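Home | Projects | Reports | Partners | Contact

Sirnthorpe Confectionery Shelf-Life Study: Progress Report to the Renard Fund, Second Period

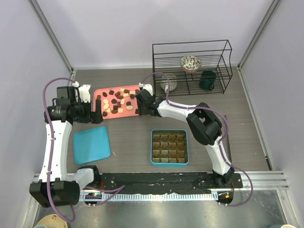

Figure 1. Dark and cream chocolates on a tray.

Prepared by Nisreen Haddadin, with storage data from Vasilică Zamfir

1. Scope of the period

Work in this period covered storage trials on filled and unfilled chocolate pieces, the second round of small-producer interviews, and a first draft of the labeling guidance. The period closed at the end of December. The cost summary in section 5 runs to the same point.

The question set by the Fund is unchanged: how far small producers can extend stated shelf life without added preservatives, using only storage temperature, humidity and packaging.

2. Storage trials

A total of 2620 pieces entered storage at the Sirnthorpe site. Of these, 919 have been withdrawn and assessed for surface bloom, texture and water activity. The remainder stay in storage until their scheduled withdrawal dates.

Three temperature settings are in use: 12, 16 and 20 degrees Celsius. Fat bloom on dark pieces appeared first at the 20-degree setting, as expected. White chocolate pieces are harder to score by eye because bloom shows poorly against a light surface. Gráinne Ó Conaill has replaced the visual scale for these with a gloss reading taken at three points per piece. Earlier white chocolate scores will be reported separately and not merged with the new readings.

The humidity control in the 16-degree cabinet drifted upward overnight on two occasions – both between midnight and 5 a.m. The door seal was replaced and the drift has not recurred. Pieces held in that cabinet at the time are flagged in the data. We have not yet decided whether to exclude them.

Texture measurements on the ganache-filled pieces are behind schedule. The probe supplied with the analyzer was too wide for the smaller shells, and the replacement arrived late in the period.

3. Producer interviews

Roxana Lazăr completed interviews with 37 producers in the Onu and Greltow areas. Most set their dates by copying a supplier's recommendation for plain chocolate and then shortening it for filled lines. Few keep written records of storage temperature. Several asked for a one-page method they could follow with a household refrigerator thermometer, and this has been added to the guidance draft.

Two producers withdrew consent for their answers to be quoted. Their transcripts have been removed from the shared folder.

4. Labeling guidance

Kanako Takeda circulated a first draft to partners. Comments so far concern the wording for nut fillings and the difference between a quality date and a safety date. The second point needs legal review before the text goes further.

5. Costs

Spending is within budget except for equipment, which is over by $2000. The overrun covers the replacement probe and the cabinet repair. We propose to meet it from the travel line – interviews in Greltow were grouped into fewer trips than planned – and ask the Fund to approve the transfer.

6. Next period

Withdrawals continue at four-week intervals. Texture work on filled pieces will be brought up to date before any new samples are added. The revised guidance will go to the interviewed producers for comment once legal review is complete. A decision on the flagged 16-degree samples will be included in the next report.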